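Moving-in grants go up to £625

The Zillar Fund has raised the most it will pay towards a first home set-up from £600 to £625. The new limit applies to any application that reaches us from the start of August. Applications already with us in July will be looked at under the old limit, and we can't reopen grants that have been paid.

The fund is for women who are setting up a home after leaving a relationship, a refuge or temporary accommodation. Most of the money goes on beds, cookers and fridges, but it can also be used for curtains, bedding, school uniform, removal costs or a new lock. It can't be used for rent arrears, court fees or debts in a former partner's name. If you need help with any of those, ask for an appointment with the money advice team at Kudness and we will go through what else is open to you.

You don't need to have made a report to the police, and you don't need a letter from a solicitor. We do need to see something that shows your new address, such as a tenancy agreement, a licence or an offer letter from the landlord. A support worker can confirm this for you by email if the paperwork hasn't come through yet. Women with no children living with them can apply on the same terms as everyone else. We mention this as several people told us over the spring that they had been put off by the wording on the old form, which talked about "families" all the way through. The form has been rewritten and is now 2 pages long.

How payment works

Grants are no longer paid by cheque. You can choose to have the money sent to a bank account in your sole name, or you can ask us to order the goods and have them delivered. We will not pay into a joint account. If your only account is a joint one, tell us when you apply and we will order for you. Please also tell us if post to your address may be opened by someone else, or if there are times when we shouldn't ring. We will leave a voicemail only if you have ticked the box to say that is all right.

Urgent requests for a bed, a cot or a lock are decided within 24 hours on working days. Everything else goes to the monthly meeting. If your move date changes, let us know before the delivery is booked, as the supplier charges us for a failed visit and that comes out of the fund.

Albers House drop-in

The drop-in at Albers House now opens at 9.30am and closes at 1pm. The side entrance is step-free and has its own bell. Children are welcome, and there are toys in the waiting area. You can bring a friend, but we will ask to speak to you alone for the first few minutes. Interpreters can be booked by phone, including for Urdu, Polish and British Sign Language.

Old copies of the application form should be recycled. If your group or surgery keeps a stock of them, we can send new ones.
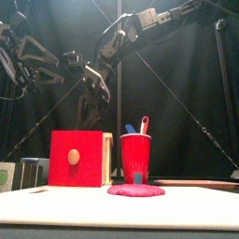

Page last changed: August, 4.15pm

Forms are available at the Albers House front desk or by post from Kudness. Large print copies can be sent on request.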